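Teaching a robot to doubt itself
Jun 20, 2018

I've spent the winter on Oltar, a scheme that makes a simulated robot say how sure it is before it moves. Mostly it's very sure. It learned that from me.

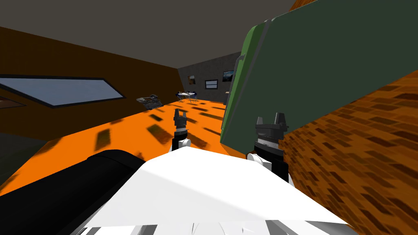

The method is dull. We train 2 copies of the policy, compare their next moves, and halt when they disagree. Over 1,530 episodes, that cut collisions to 183.
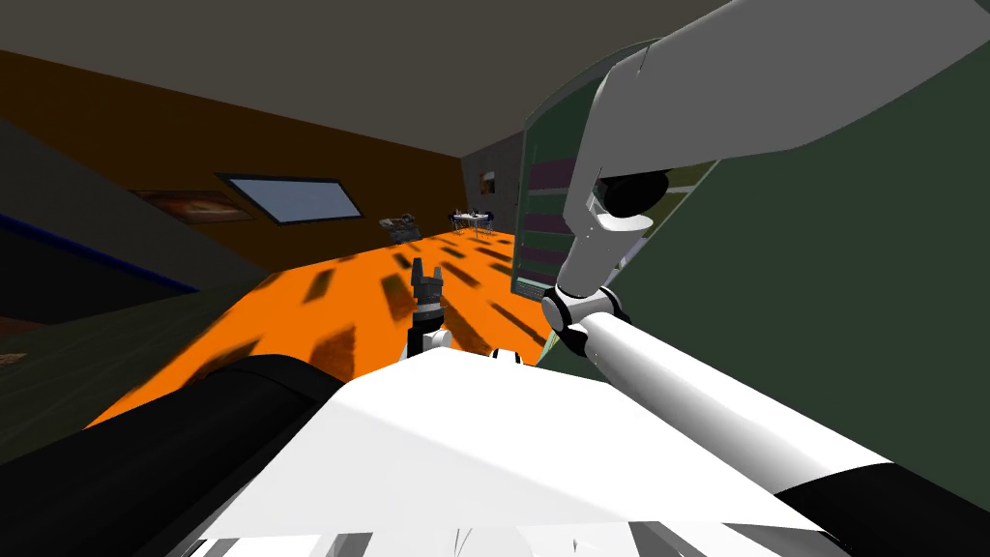 Manouchehr Shahbazi wrote in to ask whether halting counts as a behaviour or a sulk. Cheetham scores it as a failure, so I suppose it's a sulk.

What went wrong

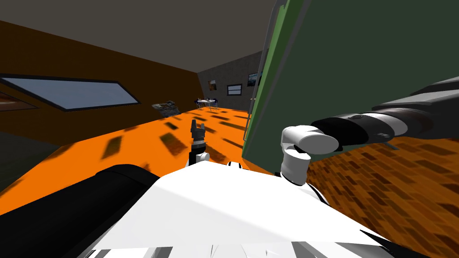
Where the halts come from

Doors and corners, chiefly. The copies can argue for up to 8 seconds about which way to turn the base.

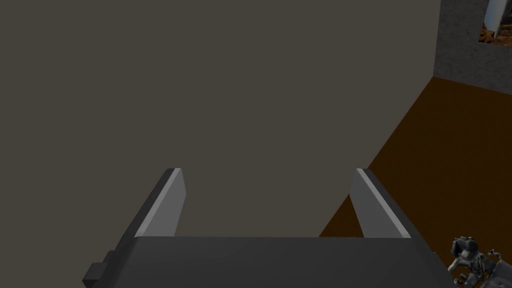 Disagreement between copies is only useful if they've learned different things. Mine went to the same school. Give them a big smooth wall with no markings, as the gripper has there, and they agree beautifully on very little evidence. I'm roughening the textures by September.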